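The table that stayed

I'd been told to come to Clover hungry and to come before 9, and I managed one of the two. It was a Sunday, the shared kitchen upstairs was still quiet, and the woman who set the place up had already put the kettle on. She asked me to leave her name out ("put the kitchen's name in, it works harder than I do"), so I will.

What I wanted to talk about was the table. People who rent time at Clover always bring it up! It came out of the old Mandagi canteen when that closed, and she got it for 54 dollars, plus another 5 for a guy to help her get it up the stairs.

"I was going to replace it by December," she told me. "I had a page of a catalog folded down and everything. Then we started using it, and I kept finding reasons to spend the money on pans."

So how much use does a table like that get? She laughed at me. "We're open 365 days a year. Somebody is rolling dough on it on New Year's morning. I wipe it down last thing every night, and I've stopped chasing the marks. If it's clean, it's clean. It doesn't have to look new."

She has tried the usual stuff – baking soda, a paste a neighbor swore by, a cream cleaner that smelled like a swimming pool – and has gone back to dish soap and a soft cloth.

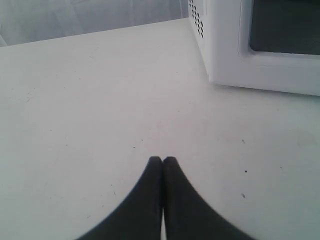
The white tabletop at Clover, with the microwave at the back.

I asked about the microwave, partly because I have strong feelings about microwaves in serious kitchens. She doesn't share them. "People are snobs until they need butter softened in a hurry," she said. Her one rule is that you don't park things in front of it. Bags, phones, mail, all of that goes on the hooks by the door (I moved my bag).

The catalog page is still folded down, by the way. She showed me. The new table would be steel, and it costs over 9 times what she paid for this one. "Maybe next year," she said, and went to see about the kettle.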